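Dundero method

The Dundero method is a form of strength training in which one long set is divided into short parts, with brief rests between them. It is practiced mainly in small gyms, and it takes its name from the gym in Zeltstead where it was first taught. The weight stays the same for the whole session.

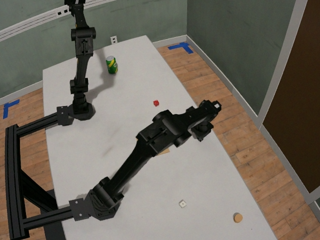
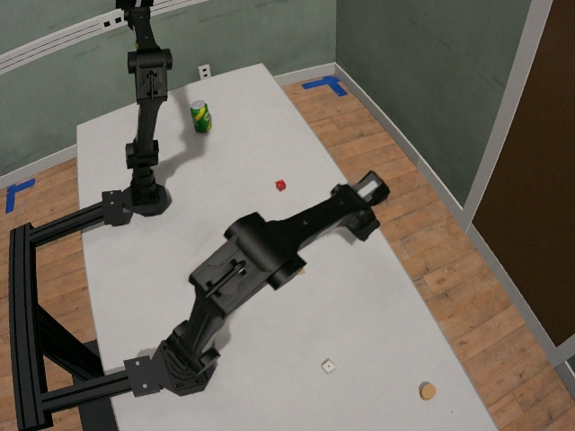
According to Babak Rostami, the rests are the most difficult part to teach, as beginners feel fresh after the first minutes and want to skip them. He advised new members to keep the clock where they can see it, and to stop the session when the lifting becomes uneven.

Structure of a session

A session is built on a block of 600 seconds, in which the trainee repeats one lift, usually the squat or the row. Each part has four or five repetitions. The rest after it is measured in slow breaths — six in the beginner form, three in the advanced form. A full session contains two blocks and a short walk between them. Most trainees do it twice a week.

Variants

The Safavi variant uses only the weight of the body and replaces the row with a push-up. The Hiker variant is made for people who prepare for mountain walking. It adds step-ups with a loaded backpack, and the second block is shortened to 296 seconds. Some trainers do not accept Hiker as a true variant, because the weight in it can be changed during the session.

Reception

Sneha Thakur wrote in a gym newsletter of 2020-02-06 that the method is easy to learn but becomes boring after a few months. She recommended to change the lift every October and every spring. In the same text she gave the number of regular trainees in Zeltstead as up to 332. Critics of the method also mention that it gives little work to the legs when only the row is trained.

See also: Circuit training; Rest-pause training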